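Kevodetti issues revised practice for hand-held gripper recording

March 19, 2025
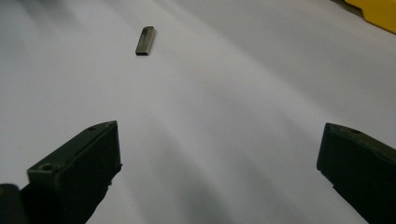
Kevodetti has published revision 2 of its working practice for recording manipulation tasks with hand-held grippers. The document replaces the text in use since December and applies to all recording stations at the Tavgate and Bawa sites. Contractors working under the Illico program are covered by the same rules.

The revision concentrates on small rigid items, a category that includes flash drives, keys, coin cells and short connectors. Review of the earlier recordings found that 163 of 424 small-item episodes could not be used for training. The most frequent fault was a late start, with the fingers already closing on the item when recording began. Missing surface data and unlogged changes of finger pads made up most of the remainder.

Under the new text, an episode must begin with the fingers open and the target item in view of the gripper camera. The operator holds this position until the station confirms that tracking is stable, then approaches at a steady rate. Correcting the grip after first contact is permitted, provided the correction is recorded in full. An episode may no longer be trimmed to remove a failed first attempt. Failed attempts are to be kept and labeled as such.

Work surfaces are dealt with in a separate section. Plain, matte coverings are preferred for small items, and the covering must be pulled flat before each session. Shadows cast by the gripper are accepted. Stations are instructed not to add lamps to remove them, as the added light produced glare on metal parts in earlier trials. Other objects may remain within reach of the camera if the task sheet lists them.

The section on equipment sets a check at the start of each shift. Operators are to confirm that both fingers travel their full range, that the mounting screws are tight, and that the finger pads show no loose material. Any change of pads is logged with the time and the station number. The camera must be recalibrated after a pad change or a drop, however minor.

Data storage devices used as target items are subject to an additional rule. They must be blank, and they must not be connected to any company computer once they have entered the item pool. The same rule covers memory cards. Items bearing a personal name or an asset tag are excluded.

Existing recordings do not have to be repeated. Sites are asked to apply the new labels to stored episodes where the original log allows it, and to mark the others as unverified. Unverified episodes may be used for internal testing but not in delivered sets.

The revised document runs to 17 pages, including the shift checklist and a template for the task sheet. Tavgate has adopted it with immediate effect. Bawa will change over when its current recording block is complete, and will continue to use the December text until then.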